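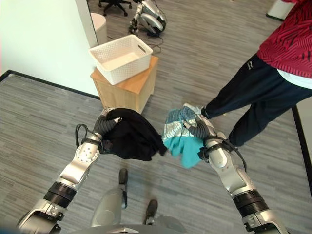

Vol. 20, no. 2, p. 700

**Figure 2.** Two garments held up, one black, one turquoise with a striped upper part in blue, teal and pale cream.

### 3.2 Sorting by colour and by knit

Clothing came in from two households, Skurness and Pevik, and was sorted on the floor first, tables later. Floor was carpeted, grey, good enough for judging colour. Each garment picked up, turned once, put in a pile. No instruction given on what a pile should be. Solheim (field notes, April) had already found that people sort darks without looking at the label, and we saw the same at Skurness. Darks went fast. Anything with a pattern went slowly.

The pair in Figure 2 shows the problem well enough. The black one is easy by colour and hard by fabric: bunched up it has a slight shine in the folds, and shine was read as "synthetic" by some sorters and "just worn" by others. The turquoise one is the reverse. Pattern on the upper portion looks knitted or woven, the lower portion is plain and bright, so is it a bright, a knit, or a mixed? Sorters at Pevik said mixed. Sorters at Skurness made a seperate pile for it and then put other striped things on top, which we had not planned for and which changed the coding sheet (see 3.4).

Total items logged, both households: 2845. Of these 700 were moved at least once after first placement. Most moves were out of "brights" and into something else. Socks excluded, they are dealt with in the Bolger paper.

A note on holding. Garments held up and left to hang were easier to name than garments held in a bunch. Cavalcanti raised this early on and wanted hanging made compulsory. We left it free, on the grounds that at home most people grab a handful and decide from that. Sleeves and collars get lost in a handful, colour doesnt. This probably explains why colour came first in almost every account we collected, with fabric second and owner a distant third.

Folding was recorded on seperate sheets and is taken up in 3.3.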